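3.2 Quiet Hours and the Shoulder-Season Guest

Our second group of findings concerns the stretch of the year that campground owners like to call the shoulder season, when the nights are still cold enough for two blankets and the good sites along the water can be had without a reservation.

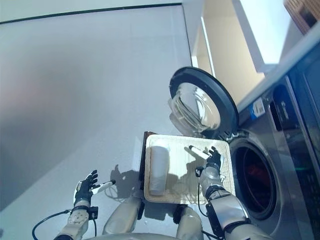

Figure 4. Woven tray at the front-loading washer.

We had expected, going in, that guests at this time of year would care most about price. The rates at Stallcombe drop a good deal after the summer crowd goes home, and the welcome sheet says so in large letters. But when we sat down with the guest books and the comment cards (and there were a great many of them, 4,000 in all, kept in shoe boxes under the office counter), price came up far less often than we had guessed. People wrote about the mornings. They wrote about coffee outdoors, mist on the lake, and the pleasure of hearing no generator running before breakfast.

To look at this more carefully, we sorted the cards by the month of the stay and then read a smaller set of them closely, 64 cards from September and the same number from the height of summer. Each card was read by two of us on separate afternoons, and where we differed we talked it over until we could agree on a theme, or else set the card aside. We set aside 13 in the end, mostly for handwriting, though one was a very nice drawing of a heron.

The September cards were longer. They were also more forgiving, and we confess we enjoyed reading them. A guest at Werklow, the smaller and hillier of our two campgrounds, gave most of a card to the steep walk up from the shower house and then closed by saying the stars had made up for it. Summer guests with the same walk tended to mention only the walk.

We do not want to make too much of this. Both campgrounds draw a good many retired couples in the fall, and people with no school calendar to keep may simply have more time to sit and write. Likar's earlier work on motorhome travelers raised much the same concern, and Nomura found that guests who stayed at least 4 nights left fuller comments whatever the season. Our cards do not record length of stay in any regular way, so we could not separate the two. We return to the matter of longer stays in Section 3.3, where the site ledgers give us a little more to go on.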